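Miltus Office Notes
@miltusoffice
30/01/2022

Spent the weekend on the filing. A few posts on how it went, mostly so I can find it again next year.

1/ We moved into the Tenmont building in November and the paperwork went into whichever cupboard was nearest. Supplier invoices ended up in with the lease. Staff forms were split between two rooms. It worked for as long as I was the only one looking for anything.

2/ First job was getting it all out. I used the meeting room table and made piles by year, then by subject. If you try to do it by subject first you end up with very tall piles and nowhere to put your tea.

3/ Anything past its keep-by date went in the shredding sack. I had 431 sheets from the old Prerum contract alone, most of them second copies. The signed originals stay.

4/ Staples: I took them out at the start and gave up by lunchtime. The shredding firm takes them anyway. Bulldog clips do have to come off, and I now have a full tub of them if anyone in the building is short.

5/ We went for file boxes over lever arch. Lever arch is fine if you add a page every day. Most of ours gets looked at twice a year, and loose papers in a box are quicker to put away. They are dearer than I expected. 14 came to more than the chair I'm sitting on.

6/ All the boxes for the cupboard are blue. I did think about a colour for each subject, but you can never get the same green twice, and then someone asks what the odd one means.

7/ Labels are typed, subject on the top line and years underneath. My handwritten ones from the last office had faded so badly that I had to open every box to see what was in it.

8/ The cupboard is the wooden one with the deep shelves. The doors open wide, so leave yourself some carpet to stand on before you start putting things back.
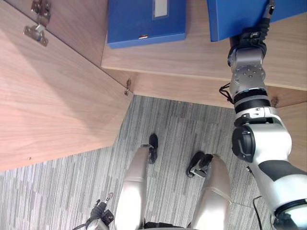
9/ Push each box well back so the corner isn't hanging over the edge of the shelf. They go in at a slant if you're reaching, and it only takes a second to straighten them.

10/ Order on the shelf is left to right, oldest first. Villanueva papers have a shelf to themselves, as the accountant asks for those more than anything else. Insurance is next to them.

11/ Still to do: the delivery notes, which are in a carrier bag under my desk, and a list of what's where to tape inside the door.

12/ Someone asked how long we keep delivery notes. I've been keeping them with the invoice they belong to and throwing both out together. If you do it differently, let me know before I start on the bag.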